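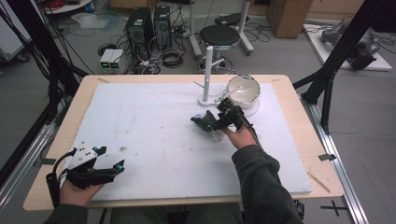
Teaching by hand

How a small lab at Hurkinden is collecting lessons for robots without putting a robot on the table

The usual way to teach a robot arm a kitchen job is to sit someone at a set of controls and have them drive the arm through it. It is slow work. The operator has to learn the arm's habits first, and a task that takes a few seconds by hand can take a minute or more by remote control.

The Vunden group, which works in two rooms on the ground floor at Hurkinden, has spent the past year trying a different route. A person picks up a pair of hand-held grippers, one in each hand, and does the job directly. The grippers carry cameras and record how far the jaws are open. Software then works out the path each one took, and a robot is trained on the result.

The group calls the method Kuo. Its first full set of recordings was finished in November and contains 3,833 demonstrations, nearly all of them short jobs with bowls, saucers, stands and other tabletop things. Of those, 1,000 need both hands.

The main question was whether movements made by a person would be any use to a machine with different arms. People lean, twist their wrists and reach from angles that a robot fixed to a bench can't manage. The group's answer was to give the robot the same fingers and the same view. A camera on the gripper sees the fingers and whatever lies beyond them, and very little of the person or machine doing the holding.
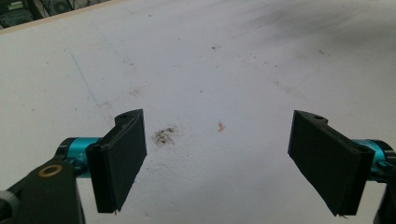
The view from a gripper, with both fingers open over the worktop.

That view has its drawbacks. Position is worked out partly from what the camera can pick out in its surroundings, and a plain white surface gives it little to go on. In early tests the software lost its place most often when the gripper was held low and still. Recordings with long gaps were thrown out, and the people doing the work were asked to begin each one with the gripper held higher up.

To test the method, the group trained one robot on 300 recordings of a single job, placing a bowl on a saucer, and trained a second on the same job recorded by remote control. Over 20 attempts each, the two did equally well when the bowl started in a familiar spot. With the bowl moved further out, the robot taught by hand-held gripper did better. The group puts this down to variety: people working quickly with their own hands had started from many more places.

It did worse at anything needing a careful push. The grippers don't measure force, so a recording shows where the fingers went and says nothing of how hard they pressed. A version with sensors in the finger pads, named Plustier, is now being built, and the group expects to begin recording with it once the wiring has been made light enough to hold for a full session.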